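April, late evening

I meant to write this up at lunch and then of course I didn't, so it will have to be done now with my feet up and the tea going cold beside me. We are finally past the stage of arguing about the method and into the long part, where the same short task is recorded over and over and one tries not to lose heart. By four o'clock we had 698 usable recordings out of the 2000 I so cheerfully promised in the Sitompul plan, and I felt rather fond of every single one of them.

The idea, for my own sake when I read this back in a year, is that we stop giving the robot a fixed grasp for a bottle lying on its side. It learns from the recordings instead, both hands together, with the wrist views going in alongside the head view.

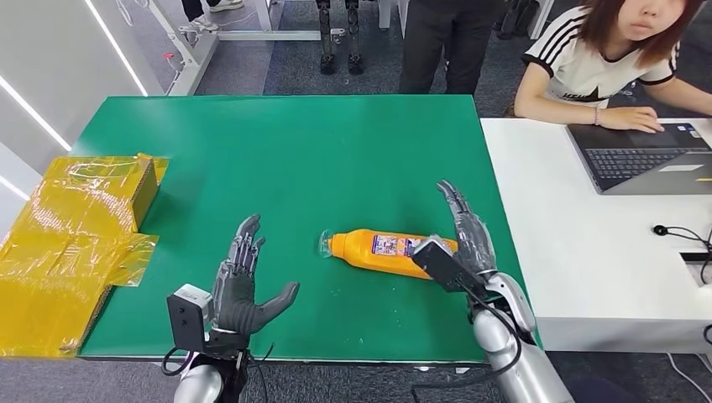 Homa Arabzadeh thinks I am collecting too much of the same thing, and told me so over the biscuits: a few hundred recordings with the bottle turned every which way would teach it more than thousands with the bottle lying neatly across. I grumbled, and then I went back and looked at the Wullham results, and I'm afraid there is something in it – the training error barely moved over the last 13 runs.

So tomorrow I shall try her way with a smaller set, almost 23 minutes' worth to begin with, and keep the old set by for comparison. Must ask Saeed about disk space before I start, and find my good pen.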